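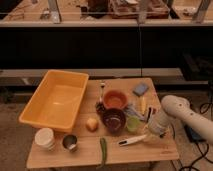

Paper cups and a yellow plastic tub on the table.

Flivmont in-car app: progress report to Belhaj
26th August

Summary
The app now runs on both head units we agreed to support. I would not call it ready. The update that went out to the 310 trial drivers fixed the start-up crash and brought back an older fault, the one where the map goes blank after a phone call ends.

Work done
Hicham Soliman rewrote the Bluetooth pairing code and the new version is in the trial build. Pairing is quicker on the Jodex unit. On the Hindley unit I can't see a difference, and the supplier's claim that their own firmware patch would sort it out has not been borne out by anything in our logs. Sanaa Tawfik has asked them twice for the test results behind that claim. We have had a brochure.

Voice commands work in English and French. Arabic is in the build but switched off, as street names are still misread too often to let drivers near it.

Trial feedback
Drivers sent in 40 fault reports. Most concern sound: music that stays muted after a spoken direction, or directions that come out of the phone instead of the car speakers. Souad Lahlou has reproduced the first on her own handset. The second we have only seen in recordings drivers sent us, and I am wary of saying it is understood.

The satisfaction score went up. Please don't put much weight on it – drivers whose app had stopped working were never shown the survey.

Money
Spending is within the grant. We have £2,000 left for testing, of which £1,000 is set aside for hiring cars with older head units. Clifford MacLeod thinks an emulator would do the same job for less. I have yet to see one that drops a call the way a real car does.

Next steps
The blank map comes first. Hazem Abou Zeid has it and expects a fix in September, though he expected one last time too. We ask that the wider release stays on hold until the fix has been through the trial group, and that the launch date comes off the Belhaj website for now.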